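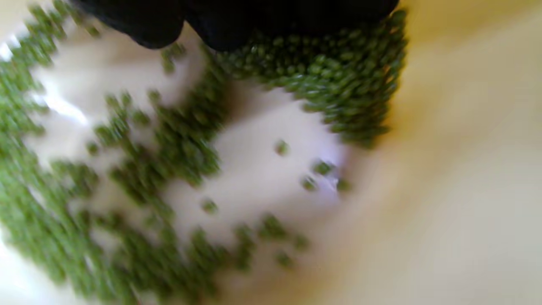 3.2 Washing and sorting of mung beans

Home preparation of dried legumes usually begins with a rinse in a wide, shallow vessel. The present section reports on this step as carried out with whole green mung beans, which are small, smooth and quick to shift when the vessel is moved. The Dravow study treated the rinse as a single operation and recorded only the volume of water used. We divide it into three stages - spreading, swirling and gathering - and consider how the beans are distributed over the bottom of the basin in each.

A round basin was chosen over a colander for all sessions. In a colander the water leaves at once, and light matter such as loose skins and chaff tends to stay caught among the beans. In a basin the beans can be moved freely through a small depth of water and pushed together again by hand. Participants were given no instruction on the direction or speed of the movement, and were told only to stop when they judged the beans ready for soaking. The protocol was approved by the Cemen Institute on 10/1/22.

The beans seldom form an even layer. They collect in a mound, with single beans left over on the open part of the bottom. Figure 4 gives a typical distribution, with the mound lying toward one side of the basin.
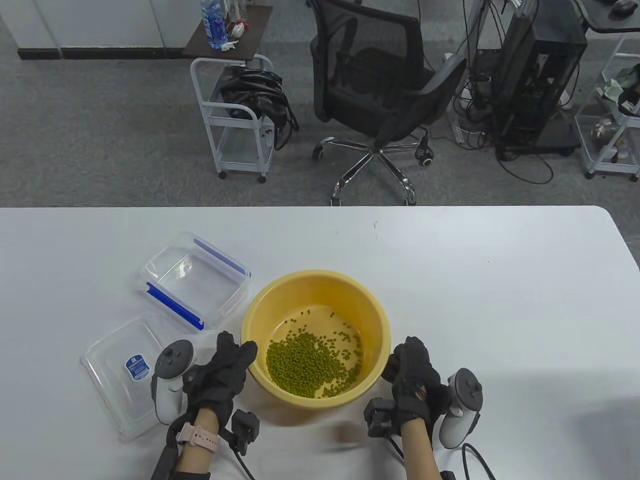
Figure 4. Mung beans in shallow water in a yellow basin, with a clear storage container and its lid on the table to the left.

The size of the mound matters for the quality of the rinse. Beans in the lower layers are sheltered from the moving water and may keep dust on their surface even after the water above them has cleared. Of the 92 rinses recorded, 29 ended with a mound that had not been broken up at any point. In 13 others it was broken up only once, near the end. Participants who spread the beans with their fingers before adding water were less likely to leave a mound undisturbed, in line with the account of hand washing given by Räsänen for dried peas.

Depth of water had a smaller effect than expected. A shallow fill made single beans easier to see and damaged ones easier to pick out, while a deeper fill allowed loose skins to rise and be poured away. The Skuvel household guide recommends a deep first rinse followed by a shallow one. Our results give partial support to this order, although more than 10 participants used a shallow fill throughout and rated their beans as clean. The handling of the beans during draining is taken up in Section 3.3.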